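Katance Bench Arm - Set-up Guide
Section 2: Setting the grip for small pulls and tabs

Do this section after the arm is bolted down and the wrist camera is plugged in. 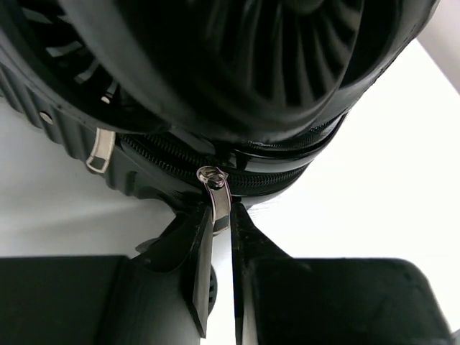

1. Set the speed limit to 111 and leave it there until step 5.

2. Jog the gripper until the fingers sit on either side of the metal tab. Keep the flat inner faces parallel to it.

3. Close in small steps. Stop when both fingers touch the tab.

4. Raise the grip value to 499. If the tab twists, open the fingers, turn the wrist a little and close again.

5. Save the position as ZIP 2, then jog along the line of the zipper - never straight up.

Note: Arms built from the Olthorpe kit use the same values.

CAUTION: Do not go over 800 on grip. The finger plates can bend. Keep hands clear while the motors are on.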